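Chapter 13
A Visit to an Automated Laboratory

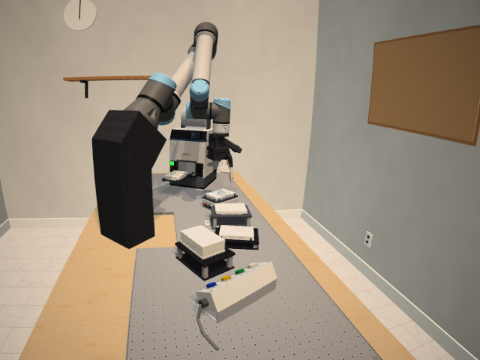

What This Chapter Covers

Most people who end up working with laboratory automation first meet it on a visit. A class goes to a company open day, or a buyer goes to a supplier's demonstration, and an hour later they come away with a folder of brochures and a general feeling that the arm was impressive. The feeling fades and the brochures go in a drawer. This chapter is about getting more out of the hour than that.

We follow one visit from start to finish. The host is Clorix, a contract testing laboratory in the town of Atulley. Clorix opens its automation room to students and customers every April. The room has a single robot cell, which the staff call Bruto, and the demonstration is the same each year: the arm moves microplates between stations and a benchtop instrument while a member of staff explains the steps. Visitors are shown the cell in simulation first and then on the bench.

By the end of the chapter you should be able to:

- name the main parts of a small plate-handling cell
- follow a plate through a cell and write down its route
- tell the difference between cycle time and run time
- ask useful questions about errors, recovery and safety
- write a short visit report that someone else can use

You will need the terms from Chapter 2, especially "joint," "wrist," "gripper" and "workspace." If you have not read that chapter, read at least the first section before going on.

13.1 Before the Visit

Find out what the laboratory does before you look at how it does it. Clorix tests water and soil samples for farms and small towns. Samples arrive in bottles, are prepared by hand, and are then put into microplates. A microplate is a flat tray with a grid of small wells, each of which works as a tiny test tube. The wells are read by an instrument, and the results go into a database.

Only the middle of this process is automated at Clorix. People still open the bottles and people still check the results. This is normal in a laboratory of its size, and a visitor who expects a building full of robots will miss what is worth seeing.

Write down your questions in advance. Good ones are narrow. "How fast is it?" will get you a number with nothing attached to it. "How long does one plate spend in the cell, from pickup to return?" will get you a number you can compare with another laboratory's.

13.2 The Layout of a Cell

The first thing to record is the layout. Draw it from above, and do it before anything starts to move. Once the arm is running you will watch the arm.

A common layout puts the arm at one side of a long table, on a pedestal, with the labware stations in a line within its reach. Raising the base gives the arm room to come down on a plate from overhead with the gripper pointing at the table. The instrument goes at one end of the line, with its loading drawer facing the stations.

Many cells are built on an optical breadboard, a flat plate with holes at regular intervals. Stations can be bolted to the holes, moved, and put back in the same place later. When you draw the layout, use the holes as graph paper. Two stations that look level with each other may be offset by several holes, and the offset matters to whoever programs the arm.

Note the heights as well. Stations in the same cell often differ in height, and a lidded box stands taller than a microplate. The arm has to clear the tallest item on its path each time it crosses the table. Beginners tend to leave this out of their drawings and then cannot explain why the arm lifts so high between moves.

Mark the controls last. A control box with large colored push buttons may sit on the table itself or on a stand beside it. Ask what each button does. Colors are not used in the same way everywhere, and you should not guess.

13.3 Simulation and Bench

Clorix plans every new routine in simulation before it runs on the bench. The simulated room has the same table, arm and stations as the real one, so a bad path can be found without breaking anything. Staff at the company keep a log of simulated runs for each routine. The log for the current plate routine stands at 1,914 runs.

A simulation is only as good as its measurements. If a stand is drawn slightly too low, the simulated gripper will close neatly on a plate that the real gripper would hit. Baird, a smaller laboratory that Clorix works with, now measures each station by hand whenever it is moved and enters the new figures before the next run.

Keep two columns in your notes, one for what you saw in simulation and one for what you saw on the bench. Do not mix them.

Before You Read On

Draw a plan of a plate-handling cell with one arm, one instrument and four labware stations. Number the stations, mark the tallest item, and show the route of one plate from its station to the instrument and back. Keep the drawing. You will change it in Section 13.4, where the instrument is busy when the second plate arrives.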